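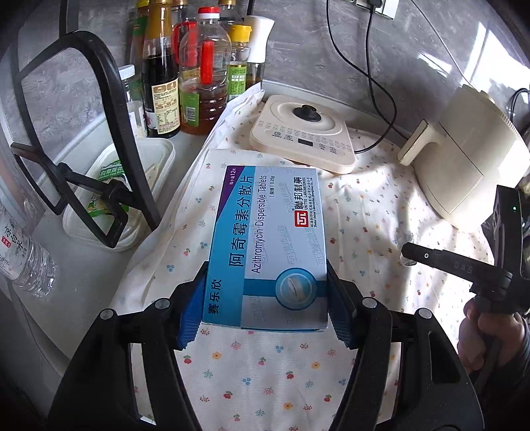

Workshop notebook, Piker line
2 March 2019
Entry by G. Lakatos

Small cartons were handled today with the blue finger pads, including the azithromycin 0.25 g box of 12 tablets. The pads are to remain fitted until the next review.

Cartons passed by hand in November: 1,023. Cartons passed today: 859, of which 117 were sent back for a second check. The returns have not yet been sorted by cause.

Staffing. Mr. Dudás and Ms. Fukuda move from packing to checking as of Monday. Both have asked for written instructions on when an operator may stop the line without calling the supervisor. Mr. Csizmadia will draft these. Pay grades are unchanged. Ms. Fukuda notes that checking involves more standing than packing did and requests a stool at the second station.

Open: label side up or down at pickup. Mr. Nyitrai to decide. Spare pads to be ordered from Boiko.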